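Come help us write the house rules (and then live by them)

I'm looking for a few people to spend part of August with me in Bulness, doing manipulation work with hand-held grippers and arguing about how it ought to be done. The arguing is a real part of the job! If you've ever opened somebody else's batch of demonstrations and muttered at your screen for an hour, please keep reading.

A little about us. Tellell is a small outfit that records everyday handling tasks and turns them into training material for robot arms. I run the practice side, so the guidelines, the checklists and the long emails about foam pads are all my fault. Our current project is called Uta, and it's all household stuff: books, dishes, folded clothes, things that live in drawers. Degefa, our partner on the arm side, runs what we record on their own machines and tells us (sometimes bluntly) where it falls apart.

Most of what Degefa complains about comes down to people doing the same task in different ways without writing it down. One person squeezes hard and drags, another one lifts first, a third resets the object to the same spot every single time because it feels tidy. None of them did anything wrong, since our handbook is 10 pages of good intentions and doesn't say. I want to fix that this summer, and I want to do it with people who have the tool in their hands, because I've written rules at a desk before and they were awful.

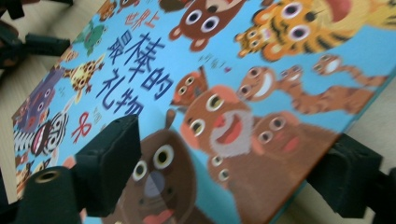 Rule drafting goes best one object type at a time, and thin flat things are where I want us to start. They get bumped, they slide, they bend, and everybody has their own trick for them. How much of the finger should be on the object before you count it as a grasp? Do you have to square up to it or can you come in at whatever angle it's lying? With a picture book like 世界上最棒的礼物, set at a diagonal with a black finger on either side, I can make a case for both, and I'd love for you to make a better one. Then there's the cover. I'd like a written rule on how hard we press on printed covers, and another on when a book gets retired from the pile because the corners have gone soft. Same for what we do when a finger hides part of the title — keep the take, flag it, or do it over? Right now you'd get a different answer depending on who's in the room.

So what would you be doing? Mornings are recording. You pick up the gripper, you work through the task sheet, and you keep a notebook next to you where you write down every moment you had to make something up. I mean every one, even the silly ones. After lunch we sit down with the notebooks and turn them into draft rules, then swap drafts and try to follow somebody else's wording to the letter. If I can follow your rule and still do it wrong, the rule goes back to you. (Mine will come back to me too, don't worry.) Near the end we send the whole lot to Degefa and see what they say.

Some things I already know I want in there, so you can decide if we'd get along:

Failed attempts stay in and get labeled as failed. I don't care how ugly they are.

Nobody records in a space where other people are passing through unless those people have been asked and said yes. Mail, screens, family photos and anything with an address on it get put away first.

You stop when your wrist says stop. There's no daily target, and I won't be adding one. Shifts on the tool are 2 hours at the longest, then you do something else.

Every change to a rule gets a line saying who changed it and why. I've lost whole weeks to mystery edits.

Pads get checked before each session and swapped when they're worn. We still have to agree on what worn means, so bring opinions.

You don't need a robotics degree. Good people for this have come from kitchens, libraries, warehouses, and one memorable time a puppet theater. You do need steady hands, patience for doing a dull thing carefully, and enough confidence to tell me that my sentence makes no sense. Plain written English matters too, because these rules get read by folks who weren't there. If you read another language, say so, as plenty of our objects have text on them that I can't read and I'd like the labels to be right. Left-handers, please apply! The handbook was clearly written by a right-hander (me) and it shows.

It's paid by the hour, and notebook time and arguing time are paid the same as recording time. Your travel to Bulness is covered. We have a kitchen, decent coffee, and chairs I'm a bit less proud of. If you need a different chair, a different table height or a different schedule, tell me when you write and I'll sort it out before you arrive. Everyone who works on the rules gets their name in the front of the finished version, unless you'd prefer to be left out.

To apply, skip the cover letter. Send me a resume of any shape plus 2 short pieces of writing. For the first, pick something small you do at home with your hands, like hanging a shirt or putting a lid on a jar, and write instructions a stranger could follow. For the second, tell me about a rule at a job you've had that didn't work, and how you'd rewrite it. Half a page each is plenty — I read everything myself and I'm slow.

Use the contact form on the Tellell site and put Uta in the subject line so it lands in the right pile. I answer everybody, including the people I can't take. If you're not sure you fit, write anyway and ask me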